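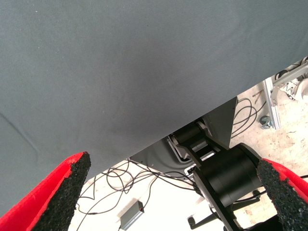 Slate gray, fine weave, one faint crease.

About Cullon

Cullon alters and mends clothes. We take up trousers, let out jackets, replace zippers and turn collars, and once a year, usually in March, we are asked whether a wedding dress can be made two sizes bigger by the weekend. The answer depends on the seams. Please call before you panic.

Where we came from

The shop was opened by Mervyn Ashworth, who had spent most of his working life selling suits and had grown tired of watching them leave the store with sleeves down to the knuckles. He rented the ground floor of a former shoe store, kept the little slanted mirrors, and hung out a sign that said ALTERATIONS in letters so large there was no room for a name. People called it "the alterations place" for years. Cullon came later, when the bank wanted something to put on the checks. It was the name of the street Mervyn grew up on, and he has regretted not thinking harder ever since.

Marin Stojanovska joined as a seamstress and now runs the place. Mervyn is officially retired. He comes in most mornings to tell us that lapels are getting wider again, and every few years he is right.

What we do all day

Hems, mostly. The world's pants are cut for someone very tall who never shows up to buy them. After hems come zippers, then linings, then moth damage, then the jobs that arrive in a bag with the words "I tried to fix it myself." We don't judge these. We do sometimes pass them around the back room.

We also do reweaving, where threads are taken from a hidden part of a garment and worked into the hole one at a time. It is slow and not cheap. Valquíria Dantas does nearly all of it, with the radio on low and a lamp she won't let anybody else adjust. If you bring her your grandfather's overcoat she will want to hear about your grandfather. If you bring her a moth-eaten sweater from a mall she will ask, politely, whether you really love it.

Warrick Tuhiwai handles tailored jackets and the front counter. He will ask you to stand the way you normally stand. Most people can't do this when asked, so he chats about parking until they forget.

The button wall

Along the back of the shop are 759 small drawers, bought from a hardware store that was closing down. Each holds one kind of button. They are sorted by color, then by size, then by a system Mervyn invented one winter and never wrote down. If you have lost a button, bring one of its brothers. We'll usually find something close, and when we can't, we will suggest replacing the whole set and moving the old ones to the cuffs.

Things we don't do

Leather, fur, sails, tents, or anything still wet. We don't dry clean, though we will tell you who does. We won't shorten a jacket by more than looks right, even if you ask nicely. You'd blame us in the photographs.

Evening classes

Tatu Shemweta teaches beginners' mending in the back room, from threading a needle up to a decent darn. The machines are older than most of the students and considerably more patient. Bring one thing you want to repair and one thing you don't mind ruining. Plenty of people discover partway through that they got the two mixed up. Thread, pins and coffee are included; the coffee is Warrick's and we make no claims for it.

Prices and waiting times

A plain hem takes three working days. Jackets take longer, and reweaving takes as long as it takes. Prices are posted by the counter, and you'll get a quote before anyone picks up the scissors. Finished work is kept for 40 days, after which Marin starts calling. She is very good on the phone.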